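Home | News | Service Notes | Training | Parts | Contact

Zellari Customer Newsletter
28 Apr 2018

Moving your old schedules to the Aserex weld timer

Many of our customers in the Clurnberg area have changed their older spot weld timers to the Aserex during this winter. We are glad for this, and also we have received many telephone calls. Most of the calls are on the same subject: how to bring the old weld schedules into the new timer without losing a week of production. In this item I try to collect the answers in one place.

First, please do not copy the old numbers directly. The old timers count in cycles, and the Aserex can count in cycles or in milliseconds, depending on the setting in the BASIC SETUP menu. If you type 12 into a timer which is set to milliseconds, you will get a weld so short that the parts fall apart in your hands. We have seen this at two customers in March. Check the unit before you type anything. The unit is shown in small letters at the top right corner of the display, and it is easy to miss when the door of the cabinet is half open.

Second, the squeeze time. On the older timers many operators put a very long squeeze time to be safe, and it stayed like this for years. On the Aserex you can connect a pressure switch to input 2, and then the timer waits for the switch and starts the weld when the real force is there. If you use the switch, you can make the squeeze time much shorter. If you do not use the switch, keep the old squeeze value for now and reduce it later in small steps, with a peel test after each step. Please do not reduce it on a Friday afternoon.

The third matter is the current. The old timers gave the heat in percent, and percent of what, this depended on the transformer tap and on the line voltage of your building. The Aserex can work in percent also, but it is better to use the constant current mode. To find the correct value, run your old schedule one last time with a current meter around the lower arm, write down the reading in the middle of the weld, and enter this reading as the target. One customer was running at 55 percent for many years and believed that he was far from the limit. When he changed to a bigger transformer, the same 55 percent gave strong expulsion from the first part. With a current target he would not have this problem.
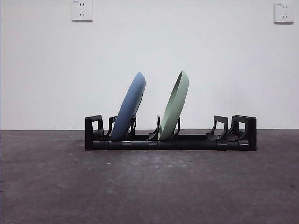
When the first schedule is working, save it before you make the second one. The Aserex has space for up to 248 schedules, and each of them can be linked to the next one, so that a single pull of the trigger makes a preheat, a pause, the weld and a temper. The link is set on the last line of the schedule. If you leave this line at zero, the timer stops after the hold time and waits for the next start signal. If you put there the number of the same schedule, the timer will repeat it as long as the start signal is present. This is useful for seam work with a roll spot machine, but it can be a surprise for an operator who keeps his foot on the pedal.

Some words on the fault codes. The code which we are asked for the most is 447. It means that the timer did not see the current sensor during the weld. In most cases the sensor is not broken. The small plug behind the front panel is pulled out when somebody is working with the other cables, and it looks like it is still in. Switch off the power, lock it, push the plug until you feel the click, and start again. If the code comes back, measure the resistance of the sensor coil at the plug and compare it with the value on the label of the coil. An open coil must be replaced. Please do not go around the fault by changing to percent mode and forgetting it, the weld will be made but it will not be monitored.

For the customers who have the Lamrani tip dresser on the same cell: the stepper counter of the Aserex must be reset by the dresser and not by hand. Connect the "dress finished" output of the dresser to the input for stepper reset. If the counter is reset by hand before the tips are dressed, the timer goes back to the low current with worn tips, and you will have small nuggets until somebody makes a peel test. The drawing for this connection was missing in the first edition of the manual. It is now in the appendix, and we can send you the page by mail or by fax.

Keep also a paper copy of all schedules in the cabinet door. The memory of the timer does not need a battery and we did not have a case of lost data, but a cabinet can be hit by a forklift and then the paper is the fastest way. A blank form is on the Parts page, under "Forms." It has the fields in the same order as the display.

If you want that we check your schedules before the change, send us the list together with the material, the thickness of both sheets, the tip face diameter and the air pressure. For coated steel please write the type of coating too. We usually answer in a few working days. The software for upload from a laptop is still in testing here, and I will write on it when I have used it myself on more than one machine.

Recent items
Water flow switches: which setting to use
Why the tips stick on galvanized sheet
How to make a peel test in the shop
Changed opening hours of the parts counter
Secondary cables: when to replace

Zellari Welding Controls, Clurnberg | Contact the service desk | © 2018 Zellari. All rights reserved. | Back to top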